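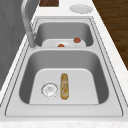 Pictures: Nithin Mudaliar / Pevbridge Kitchen Simulations

Can a Machine Clear the Sink Yet? A Small Gallery

04/09/2018

My mother-in-law asked me at dinner when she could expect a robot to do her washing up, and I'm afraid I talked for so long that the rice went cold. So I thought I'd put a few pictures up instead and let them do some of the talking! They come from the rendered kitchen we use at Pevbridge for trying out chores, which is a good deal cheaper than breaking real crockery (I have broken plenty of that at home, with no help from software).

The chore sounds easy enough. Food goes on plates, plates come out of the sink, and everything ends up somewhere sensible. A child of 4 could have a decent go at it. For a machine, though, a loaf of bread beside a drain is a real puzzle, because it has to work out where the metal stops and the supper starts, and then decide how hard to squeeze. 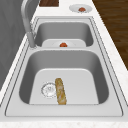
A baguette by the strainer, one tomato on a plate in the far basin, and another on a plate on the counter.

I'm fond of the tomato problem. It's round, it rolls, and it bruises if you so much as look at it sideways, and when it sits down behind the divider there is steel in the way on the near side. Our colleague Kandasamy spent most of November on reaching over an edge like that, and I don't think I've ever seen anyone so cheerful about such a dull piece of geometry. 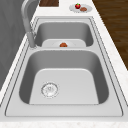

People who write to me usually assume the lifting is the hard part. Lifting is coming along nicely, and I'd trust a good arm with a plate sooner than I'd trust my nephew. What still goes wrong is the deciding: which thing first, where to set it down, and when to stop and call the job finished. My guess is that shop floors will get there well before kitchens do, simply because a shop floor stays more or less as you left it, and a family kitchen never has in all my years of living in one.

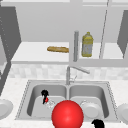 Bread and a yellow-capped bottle up on the shelf, a plate in the right-hand bowl, and a big red ball in front.

So my answer to my mother-in-law is to keep her rubber gloves a while longer. I'll add more pictures when we move on to the cupboards.

1,361 views | 50 shares | 3 comments

More galleries
Folding Towels, the Long Way Round
Dultex: Shelf Stocking After Hours
Ikow and the Stubborn Drawer
Who Will Sweep the Workshop?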